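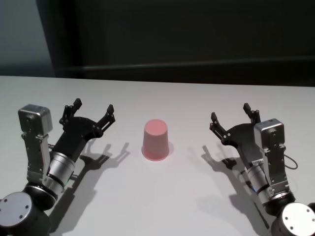 A Cup for Everybody: An Afternoon with Darcy Waaka

I have drunk out of Darcy Waaka's plastic cups at more birthday parties and school picnics than I could name, so it was a real treat to sit down with her and talk about the things themselves. She runs the cup loan in Whitelaw, which means that if you're having a crowd over, you call her, and she turns up with as many as you need in big lidded crates. There are 600 of them these days, and they all came from a shop in Endthorpe that was closing its doors.

"I went in for a tablecloth," she told me, laughing, "and I came out having bought the whole back shelf! I had to make two trips, and then I had to tell my husband."

The cups go out most weekends from May until the end of summer, and they come home in every state you can imagine — full of sand, full of melted candle, once with a goldfish cracker stuck in nearly every one. She washes them by hand in warm water with a little dish soap, and she stands them upside down to drain overnight. She won't stack them before morning. "You put a damp one inside another and you'll be pulling at it for a week," she said. "I learned that with a whole crate." 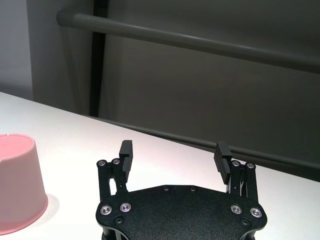
A neighbor in Whitelaw told me she'd gladly go back to paper, because after a long party the last thing she wants is to be hunting for cups under the hedge. Darcy has heard that plenty of times, and she isn't bothered by it. "Then leave them under the hedge and I'll come look," she said. "I like a walk." 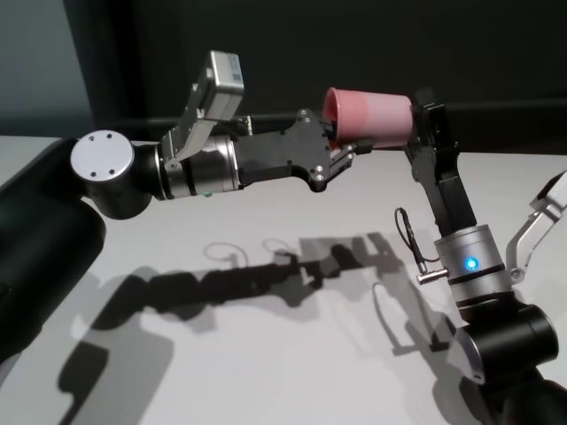 Checking is the part she enjoys most, and she can happily lose an evening to it with the radio on. Every cup gets picked up, turned and looked at before it goes back in its crate, and a bad one goes to her potting bench for seedlings. She likes them tipped over sideways, the way the pink one is up there above the white table, so that the open rim faces left and she can look straight in. Then a thumb goes around the edge, feeling for nicks. "Your lip will find it if I don't," she said, and she went off to get us both some lemonade.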